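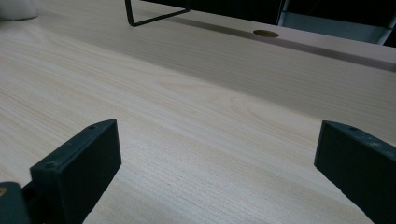 Desk with the grommet in the back ledge

Ticket: video calls freeze, VPN drops, wifi only
Site: Flasham office, back room
Opened: Sunday, May 24, 2020
Status: Pending, waiting on Skoria
Priority: Medium

Problem
Calls freeze for a few seconds then catch up all at once. Audio goes robotic first, then picture stops. Lyimo VPN client sometimes survives it, sometimes kicks me out and wants the full login again. Worse after lunch. Web pages fine most of the time, just slow to start. Phone on the same wifi does it too so not only the laptop.

Setup
Skoria line into the front office, their modem, then our own Tredden router. Back room has a Tredden extender by the door. Laptop is on whatever it picks, usually the extender. No wired drop in the back room.

What I already tried before opening this
- Rebooted modem, waited, rebooted router. Fine for an hour, then same.
- Rebooted extender. No change.
- Forgot the network on laptop and rejoined. No change.
- Turned VPN off completely. Freezes still happen, so not Lyimo on its own.
- Different browser for the calls. Same.

Update 1
Ran pings to the router from the desk. Mostly fine, then a spike to 117 ms, then fine. Spikes line up with the freezes. Pings to the router should not be doing that no matter what Skoria is up to. Wired laptop in front office at the same time - flat, no spikes. So the wifi side is one problem at least.

Update 2
Moved to the other end of the room, low table on the gray carpet, closer to the door. Better but not cured. Spikes top out at 88 ms there. Calls hold up, VPN stayed conected through the whole test.
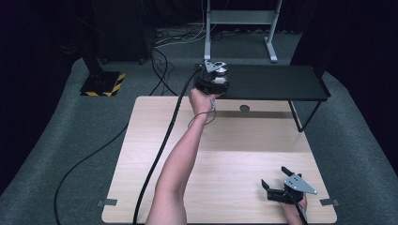

Update 3 - extender off
Unplugged the extender. Laptop went straight to the main router, signal bars lower, but the spikes are gone. Calls are clear at the desk. Did not expect that. Looks like the extender was hanging on to the laptop and passing everything along badly. Tredden page says extender firmware should match the router. Ours did not, extender was 2 versions behind.

Update 4 - firmware
Updated extender from the admin page. First try hung at the progress bar, gave it a while, page timed out. Logged back in and it still showed the old version. Second try with a cable from laptop to extender went through. Set it to a fixed channel that doesn't overlap the router, turned off "smart steering" on both. Plugged back in by the door.

Result so far: no freezes in the afternoon calls. VPN dropped once, but the wired laptop up front lost internet at the same moment, so that one is the line.

Update 5 - line drop
Modem log has 2 entries for lost sync, one of them matches the drop above. Sent both to Skoria with a screenshot of the log. They ran a remote test, said levels are "a bit low", want to send a tech. Asked for a morning slot. No date from them yet.

Still to do
- Skoria visit, then check modem log again
- Leave smart steering off untill that's done, don't want to change two things at once
- Ask for a quote on a wired drop to the back room, was on the list for July anyway
- Put the new extender password in the shared folder

Do not close this when the wifi part is marked fixed. Line part is still open.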